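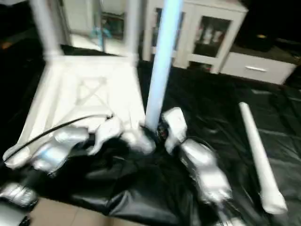 6. Teaching a two-arm task by remote control

6.1 What this section covers

Section 5 dealt with one arm and small parts. This section deals with both arms and objects too large or awkward for one gripper, such as a chair, a long rod, or a board. You drive the arms from the Stuvbridge leader station. The Plarkel controller records what the arms do, along with the head camera and both gripper positions. A set of recordings is then used for training, as described in section 8.

The steps assume that the arms are mounted, the network is set up, and the checks in section 3 have been passed. If the arms have been moved or a gripper has been replaced, go back to section 3 first.

You need two people for this section. The operator sits at the leader station. The spotter stands at the work area with the hand-held stop button, resets the objects between recordings, and is the only person who goes near the arms.

6.2 Preparing the work area

1. Switch the arms to Hold and wait for the amber light on both bases.

2. Lay the ground sheet within reach of both arms. A plain black plastic sheet is fine. Smooth out the largest folds. Small creases do no harm, and there is no need to tape every edge.

3. Open the head camera view on the leader station and look at the whole area. Move the sheet until the place where the hands will meet is near the middle of the view. Cabinets and shelves in the background can stay.

4. Check the cable on each arm from wrist to base. Each cable needs enough slack for a full wrist turn. Clip any loop that could catch on a chair leg.

5. Place the objects. For the first recordings, turn the chair upside down so the legs point up, with the seat well inside the reach of the left arm. Put the smaller parts to the right.

6. Walk around the outside of the work area once and pick up anything that does not belong to the task.

Caution: Do not step onto the sheet while the arms are in Follow. A sheet on smooth tile slides easily.

Note: The cabinet doors at the back of a work area should be closed and should stay the same for the whole set. A door that is open in half of the recordings tends to show up later as a difference the training picks out.

6.3 Connecting the leader arms

1. Turn on the leader station and log in with your operator name. Do not share a login. The operator name is stored with every recording and is used when sets are compared.

2. Hold the leader arms in the rest cradle and press Zero. Both position dials should read zero. If one does not, reseat that arm in the cradle and press Zero again.

3. Set Follow Scale to 1 for the first session. At this setting the robot arms move the same distance as your hands.

4. Set Grip Limit to Low for thin plastic, Medium for tubes and rods. High is for metal parts only.

5. Ask the spotter to call "clear."

6. Squeeze both leader handles gently and press Follow. The robot arms move slowly to match your hands. Keep your hands still until the green light comes on. If you move early, the arms stop and the station returns to Hold.

7. Open and close each gripper once with nothing in it.

If one arm follows and the other does not, check that the left and right leader plugs have not been swapped. The plugs have the same shape. On stations delivered before June the labels are on the underside.

6.4 Practice before recording

Give every new operator time with the recorder off. Two-handed work feels strange at first. You are looking at the task through a camera above the arms, and you do not feel weight in your hands — only a light buzz in the handle when a gripper closes on something.

Practice these moves in order:

1. Touch the chair seat with the left gripper, then with the right. Touch it lightly and back off.

2. Rest the left wrist against the underside of the seat and hold it there while you move the right arm freely.

3. Grip one chair leg with the right gripper, let go, and grip it again at a different height.

4. Tip the chair a short way and bring it back.

5. Pick up a rod with one gripper and pass it to the other.

Move 5 is the hardest. Close the receiving gripper first and open the giving gripper after the buzz. If the rod swings, stop both hands and let it settle.

Most people grip too high on the leg. The leg then acts as a lever and the seat skids away. Lower is easier.
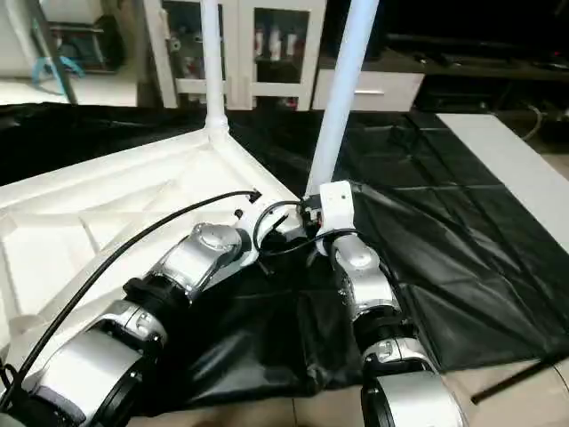

Sections 6.5 to 6.8 by Faraji Kariuki
Reviewed by Kimutai Massawe, Rondamberg support desk
Saturday, August 8, 2020

6.5 Recording a demonstration

A demonstration is one complete run of the task, from the start pose to the end pose. For the chair task, the left arm braces the underside of the seat while the right arm works at a leg. Decide with the spotter before you begin which leg comes first, and keep to that choice for the whole set.

1. On the station, choose New Set and pick the task from the Magesa list. If the task is not listed, choose Blank and type a short name.

2. Type one sentence that says what the arms are to do. Use the same sentence for every recording in the set. "Hold the chair and attach the leg" is enough.

3. Bring both arms to the start pose and press Ready.

4. The spotter places the objects, steps back, and calls "clear."

5. Press the left foot pedal to begin recording. A short tone sounds.

6. Wait one breath, then start moving.

7. Do the task at a steady pace. Keep the grippers inside the camera view as much as the work allows.

8. If an arm must wait for the other, let it wait in place. Do not wander with the idle hand.

9. At the end, open both grippers, draw the arms back to the start pose, and press the left pedal again.

10. Mark the recording Keep, Review, or Discard. The next recording cannot begin until you have marked this one.

The recorder stops on its own after 60 seconds. If your task takes longer, raise the limit under Set Options before the first recording. Changing it partway through a set splits the set into 2 parts, and these have to be joined by hand afterward.

Caution: Bracing an arm against a chair puts load on the wrist. If the load bar at the top of the screen turns red, ease off at once. Do not push through it to finish a recording.

Caution: Watch the cable between the wrists when the arms are close together. If it goes tight, stop, open the arms outward, and have the spotter reroute it in Hold.

6.6 Mistakes and recoveries

Small mistakes are worth keeping. If a leg slips and you catch it and carry on, mark the recording Keep. The trained robot will slip too, and it needs to have seen a way back.

Mark a recording Discard when:

the spotter's hand enters the view during the run
an arm stops on a load fault
you did the steps in a different order from the rest of the set
the head camera was bumped

Use Review when you are not sure. Do not let the Review list grow for more than a day, as you will forget what happened in each one.

Do not repair a bad recording by pausing in the middle and starting over from the same spot. The pause is recorded as part of the task, and the trained arms will pause there as well.

6.7 Varying the set

A set in which every object is in the same place teaches very little. Between recordings, the spotter should change one or two of these:

the angle of the chair on the sheet
whether the chair is upside down or on its side
the position of the loose tube, rod, or board
which smaller parts are in reach

Keep the changes modest to begin with and widen them as the set grows. Leave the camera height, the lighting, and the arm bases alone.

The controller holds 4,000 recordings. At 2,000 it shows a yellow storage notice and suggests a backup. Make the backup that day. Copying is slow on a full controller, and recording is locked until it finishes.

Note: Change operators during a long set if you can. Two people with different habits make a better set than one person who is tired. Each new operator repeats the practice moves in 6.4 before the first recording.

6.8 Small parts and long parts together

Some tasks mix sizes. One hand may have a long white rod while the other works over a pile of dark parts close to the sheet. The camera sees fast movement of a long part as a blur, and the far end moves much faster than your hand does.

1. Lower Follow Scale to 0.5 before picking up a long part.

2. Lift it clear of the pile before you turn it.

3. Turn from the wrist. Keep the elbow where it is.

4. Bring the other gripper in from the open side, with its fingers already apart.

5. Leave unused fittings and flat boards lying on the sheet, away from the path of the lower finger.

6. Return Follow Scale to 1 only when both grippers are empty.

Black parts on a black sheet are hard to pick out on the screen. Raise the screen brightness at the leader station if you need to. This changes only your view and has no effect on the recording.

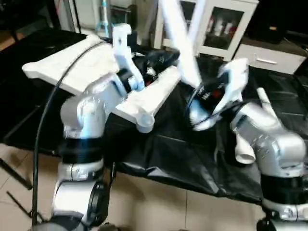

6.9 Ending the session

1. Finish or discard the current recording.

2. Bring both arms to the start pose and open the grippers.

3. Press Hold. Wait for the amber light on both bases before the spotter goes in.

4. Put the leader arms back in the cradle.

5. Clear the loose parts off the sheet and count them against the task list.

6. Look over both wrists and the full length of each cable. Write down any wear in the station log.

7. Close the set. The station shows the number kept, the number discarded, and any still marked Review.

8. Switch off the arms, then the leader station. The controller stays on if a backup is running.

If the station reports "Set not closed" the next morning, open the set, play the last recording to the end, and close it again. If the message returns, copy the log to a memory stick and send it to the Rondamberg support desk with the serial number from the controller door. Go on to section 7 to check the recordings before training.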